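The Towel on Campbell Street

1.

Kirsten Kennedy had the key to number 34 on a loop of string, and she had been told to have the bathroom done by four. The rest of the apartment was already finished. Her cousin had cleared the bedroom over the weekend and left a note on the fridge that said BATHROOM IS YOURS, SORRY.

The tenant was a man named Lahcen Metwally. He had paid $2,305 in advance, gone to Plakness for a job, and stopped answering his phone. The lease ended 11/7/22. The agency wanted his things boxed and labeled and the room wiped down.

She put her bag down in the hall and took out the roll of labels. She had done this kind of work for 13 years, mostly for the same agency, and she always started with whatever was easiest to name. Blue, with a red stripe and a white one. She wrote that on the first label. It looked silly written out, so she wrote "striped, blue" on a second one and kept that.

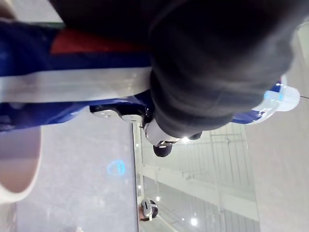
2.

The bathroom was nicer than she expected. The floor was smooth and gray, and the light slid around on it when she moved. She had a list from the agency with a line for every kind of thing a person might leave in a bathroom. Most of the lines didn't apply. There was no line for the black panel, so she wrote it in at the bottom.

She called the office to ask whether it belonged to the landlord.

"Is it attached to anything?" the woman at the office asked.

"I haven't tried to move it."

"Then leave it."

Kirsten wrote "leave" next to it. 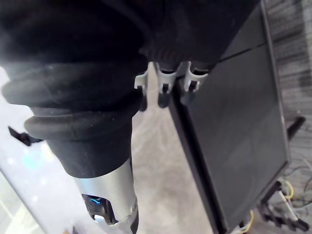 The black panel, last line on the list.

She had never met Lahcen Metwally, but she had his mail in a plastic bag. Two letters from Zostitz, where his mother lived, and a bill from Tendis for a phone plan. One of the letters was thick. She had been told to forward everything to the address in Plakness, and she had told the office twice that the address in Plakness was a hotel.

She sat on the edge of the hallway chair and ate half a sandwich. Then she called his number, as she had done on Friday. It rang for a long time.

"Yes?" a man said.

She had a mouthful of bread. She swallowed it and told him who she was.

"I dropped my phone in a lake," he said. "I just got the number back this morning. Are you in my apartment?"

"I'm packing your bathroom."

"Why?"

She told him about the lease. He was quiet, and then he said he had mailed the renewal in July. She said she would ask. She put him on hold and called the office again. The woman went away and came back and said there was an envelope, yes, it had been put in with the ones for Campbell Court.

"So he's staying?" Kirsten asked.

"It looks like he's staying."

She went back to him. "You're staying," she said.

"I know," he said. "Did you pack the towel yet?"

3.

The towel was his only question. He didn't ask about the letters or the half of his kitchen that was sitting in boxes in the front room. His sister had given him the pink one when he moved out of her place, and she was coming on Thursday and would look for it.

"It's soft," he said. "You'll know it."

She told him she knew it.

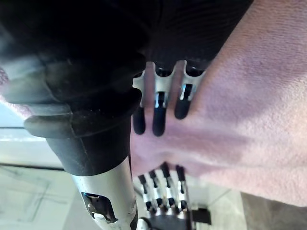

Soft and pink, as he said.

He offered her money to unpack. She said the agency would pay for that, it was their mistake, and she would see to it that they did. He asked how long it would take and she said the kitchen was the worst part. He said he could live without the kitchen for a while.

She peeled the labels off and stuck them to the back of the list. By then it was ten past three. The towel was on its rod by the vanity, and the toothbrush and toothpaste stood in the white mug in the corner, behind the sink.

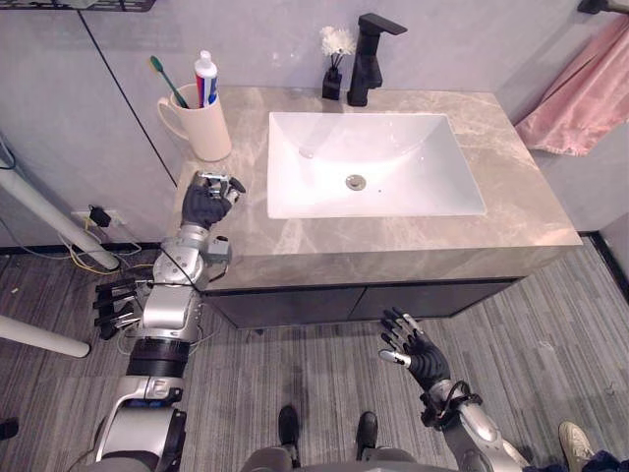

"Do you want the flowers left where they are?" she asked. "The white ones, by the faucet."

"Are they still there?"

"They're in the black vase."

"My sister again," he said. "Leave them."

She told him the mail would be on the hall chair, with the thick letter on top. He thanked her and said he would be home Wednesday night. Then he asked if the striped thing was still there, the blue one, and she said it was, and that she had made a label for it. He wanted to know what the label said.

"Striped, blue," she said.

"All right," he said. "That's fair."

She finished the sandwich in the hall and went to find the box with the plates.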